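Carpet borders: keep them or cover the lot?

Hallway and Stairs board, page 1 of 1

pennyroyal_
Hello all! We've finally got the old vinyl up in the back sitting room and I'm so excited to get a carpet down before the cold sets in. The fitter (lovely chap, very patient with me) has given me two choices. Either wall to wall in one plain wool, or a big carpet with a contrasting border stitched on, leaving a strip of floorboard showing all the way round. I grew up with fitted everything so I've no idea what living with a bordered one is like. Does the edge curl? Do you trip on it? Do you spend your life picking fluff out of the gap? Tell me everything, I've got until the end of November to decide.

Mallet
Border, every time! We had ours done when we moved in and I still stop in the doorway to look at it. Ours is a plain oatmeal loop with a dark green cotton tape, wide enough to show, mitred at the corners. The mitring is what you want to ask about. If the fitter just butts the tape ends together you'll see a lump at each corner for ever. No curling so far, and that's with a dog who takes the bend at full speed.

tilly_in_the_eaves
Going to disagree with Mallet (sorry Mallet). I had a bordered one in my last flat and the boards round the outside were freezing. Lovely to look at in June, miserable in January. If it's an older house with gaps between the boards, go fitted with a decent underlay and spend the border money on curtains.

Mallet
Fair, but you can fill the gaps! I did our whole room with strips of offcut pine and glue over a long weekend. Best job I've done in this house.

Vodmont
Agree with tilly on draughts, agree with Mallet on looks. A few practical bits from someone who used to bind carpet for a living, in the order you'd do them:

1. Measure the room at both ends as well as the middle. Old rooms are never square, and a border shows it up like nothing else. Ours was out by 3 cm from the fireplace end to the window end.

2. Lay masking tape on the boards where the edge would be and leave it there for a week. Walk round it, hoover round it, put the chairs back. You'll soon know whether the sofa legs want to be on or off.

3. Get the border sample on the floor, in the room, under your own lamps. A colour that sings in the shop can go muddy at home.
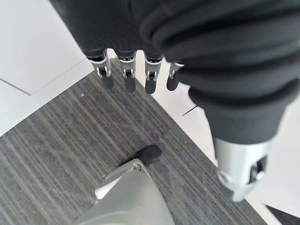

4. Order the underlay slightly smaller than the carpet, so the edge slopes down to the boards. I go 4 cm in on each side. It stops the trip edge pennyroyal_ is worried about.

5. Ask for the offcuts. You will want them one day, I promise.

pennyroyal_
Oh this is brilliant, thank you! I've got the tape down already and have walked round it in my slippers like a complete loon. The sofa is definitely going ON. Vodmont, how wide would you make the border itself? The room's on the small side.

Vodmont
Narrow, then. A wide border in a small room eats it up. And keep it within a shade or two of the main colour unless you're feeling brave.

tilly_in_the_eaves
Be brave! If you must have a border, have one people can see. Mustard!

Cenura
Can I put in a word for plain whipping instead of tape? It's just thick yarn stitched over the raw edge, so it's hardly a border at all, but it's neat and you can mend it yourself with a big needle. I paid £66 for a hall runner to be done all round and thought that was good value.

Mallet
Whipping is fine on a runner, but it looks a bit mean on a big carpet to my eye. Each to their own.

Cenura
Mean?! Come round and say that to my landing — it's gorgeous.

pennyroyal_
Ha, please don't fall out over my sitting room. Next question: the fitter says he can fill the gaps in the boards as well, but he's got another job on and it would push us back. Is it something a beginner could do?

Mallet
Yes! Go for it. Hoover the gaps out first, glue sparingly, tap the strips in and leave them a touch proud so you can sand them back.

tilly_in_the_eaves
And wear a mask for the sanding. I'll allow the border if the gaps are filled properly.

pennyroyal_
Right, glue is on the list. Leaning towards a dark blue tape, mitred, sofa on. Will post again when the samples come.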